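Budgeting for a manipulation cell

A manipulation cell is a robot arm, something for it to work on, and everything needed to keep the two talking to each other. I've planned three of them at Brakbridge, and I keep this entry going so the next person doesn't start from a blank spreadsheet (as I did!). Last revised 9 September 2025.

Scope

I'm only covering small cells here, the kind that handle household objects on a table. Welding and palletizing have their own entries, and Tyson Pelletier looks after those.

What goes in the budget

Everybody starts with the arm, because it's the line with the biggest number and the nicest brochure. I start with the tasks. Write down what the arm has to pick up, how far away it will be and how heavy it gets, and you've already crossed half the catalog off your list. A mug and a roll of paper towels are easy on payload. A cast-iron pot is another story, and it's the pot that decides which arm you buy.

After the arm come the gripper, the mount, the controller, the safety gear and the cabling. I once left cabling out altogether and had to go back and ask for 600 dollars, which was a short and chilly conversation.

Simulation before purchase

My favorite line in the whole budget is simulation - it's cheap, and you can change your mind in it as often as you like. Put a model of the arm by a model of the table, fill the table with the sort of clutter you expect in real life, and see what it can get to.
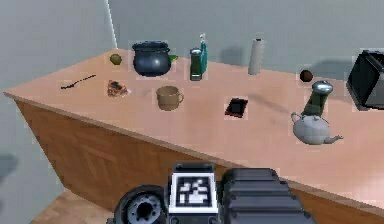

On our second cell we spent 90 hours on this before signing anything, and it moved us from the short-reach Petrenko arm to the longer one. The difference in price was 1538 dollars. I grumbled about it for a week and then ran the reach tests again, and the short arm still couldn't get to the back row.

Do budget for somebody's time, though. Thanakorn Thongsuk built our object models, and a good set of bottles, pots and fruit takes longer than you'd think. Glossy and rounded things took him longest.

Markers and calibration

Square black-and-white fiducial markers cost next to nothing to print, but a flat, rigid backing for them does cost something. We buy ours from Brustex and set aside 300 dollars per cell, spares included.

Lead times

Order the gripper early. Ours came through the Onville office and showed up in December, well after the arm, so we had a very handsome arm with nothing on the end of it.

See also: Grippers, spare parts; Floor loading; Service contracts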